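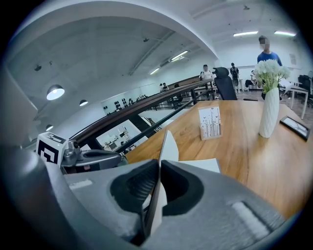 **Figure 3.** Prise verticale d'une feuille ou carte blanche entre les deux coussinets en mousse noire de la pince tenue à la main. Marqueur fiduciel à gauche, sur son bras métallique. Mezzanine du site Wimia.

## 4.2 Collecte en environnement occupé

Protocole identique à celui de la section 4.1, à trois différences près : pas de fond neutre, pas d'éclairage contrôlé, pas d'évacuation des personnes. On voulait des démonstrations prises dans des bureaux tels qu'ils sont. Deux sites retenus, Wimia et Nitano. Les opérateurs tiennent la pince d'une main, exécutent la tâche une fois, reposent l'objet, recommencent. Aucune consigne sur la vitesse.

Au total 2 220 démonstrations enregistrées, dont 599 sur papier et carton mince. C'est ce sous-ensemble qui nous occupe ici. Les objets rigides sont traités en 4.4.

Le papier pose un problème particulier. Saisi par le bord et redressé, il masque une partie du champ de la caméra — la feuille de la figure 3 monte bien au-dessus du boîtier — et l'estimateur de pose perd des points d'intérêt au moment même où la précision compte le plus. Dans notre première version (août), ces séquences étaient simplement rejetées par le filtre de qualité. Mauvaise idée : on jetait presque toutes les prises hautes, et la politique apprise ne savait plus saisir une feuille que par le coin, à plat.

Nous avons donc remplacé le rejet par une pondération. Chaque image reçoit un poids fonction de la surface masquée et du nombre de points suivis hors de la zone des doigts. Le masque de la pince est fixe (elle est solidaire de la caméra), celui de l'objet est estimé à la volée. Les images à faible poids restent dans la trajectoire mais ne contraignent plus la pose, interpolée entre voisines. Voir l'annexe B pour le choix du seuil, qui est empirique.

### Profondeur de scène

Deuxième difficulté, propre aux mezzanines. Les points suivis se répartissent sur des distances très inégales : le plateau de la table tout près, puis les poteaux du garde-corps, puis les bureaux du niveau inférieur et les luminaires suspendus. Les points lointains stabilisent bien la rotation mais n'apportent presque rien sur la translation. Sans correction, la translation dérive dès que la table est peu texturée. Ici le veinage du bois aide. Sur les plateaux blancs de Nitano, nettement moins.

Les personnes présentes à l'arrière-plan sont éliminées par la cohérence de mouvement, sans détecteur dédié. Les visages sont floutés avant archivage, étape assurée par D. Sasaki avec l'outil Prasalus. Le floutage n'a pas d'effet mesurable sur le suivi, on a vérifié.

### Résultats

Avec pondération, 314 séquences de papier auparavant rejetées sont récupérées. Relecture manuelle par T. Shimada : 12 d'entre elles présentent une trajectoire manifestement fausse, toutes avec une rotation rapide du poignet en début de prise. Elles ont été retirée du jeu final.

La politique réentrainée sur le jeu élargi produit à nouveau des prises verticales. Les échecs restants concernent surtout la dépose : les doigts s'ouvrent trop tôt, la feuille glisse. Nous n'avons pas d'explication satisfaisante — peut-être la mousse, dont la compression n'est pas observée par la caméra. Des essais avec les coussinets Buschmann, plus fermes, sont en cours et ne sont pas rapportés dans cet article.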